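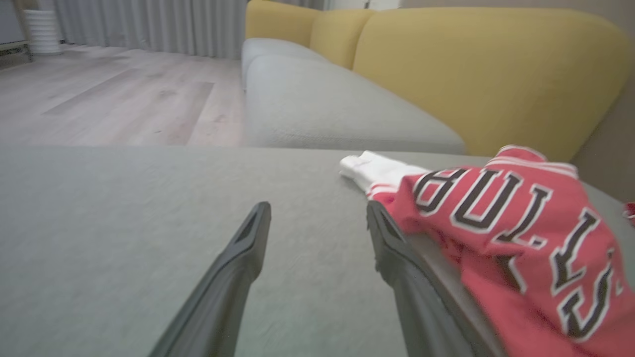 Clothes on an upholstered seat.

The water rights case that has divided Pekeck for most of a decade goes back before a judge on Thursday, and both sides say they are ready for it to be over.

At issue is a 1477-acre grazing allotment along Wiltska Creek. The Damasceno ranch has run cattle there for three generations under a county permit. The county says the permit lapsed when the ranch changed hands within the family and was never renewed. The ranch says a clerk accepted the fees every year and that the county can't now pretend otherwise.

Floor De Smet, the attorney for the ranch, wants the judge to allow the old fee receipts into evidence. The county has objected, arguing that a payment is not a permit. An earlier judge agreed with the county on that point, then retired before ruling on the rest.

The case file now runs to 3489 pages. Much of it concerns a fence, 800 feet long, that the county ordered removed and the ranch put back twice.

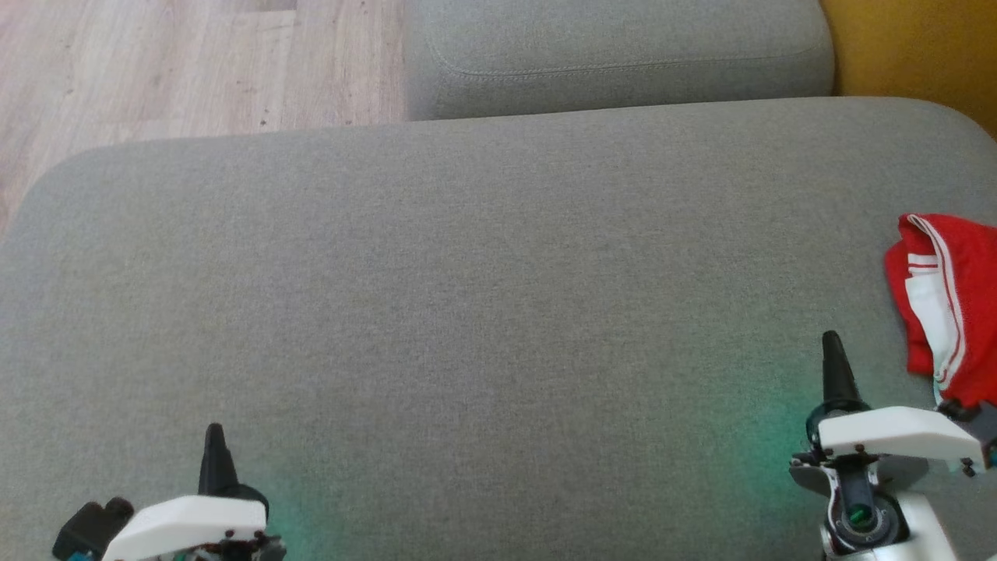
A gray sofa cushion.

De Smet said she expects the hearing to last a full day. If the receipts are admitted, the trial could start in June. If they are kept out, she plans to appeal.

The fine for the fence stands at $300 and has not been paid. Navance, the surveying company hired by the county, is due to testify first, starting at 9 a.m.

Contact the newsroom | Copyright, all rights reserved | Back to top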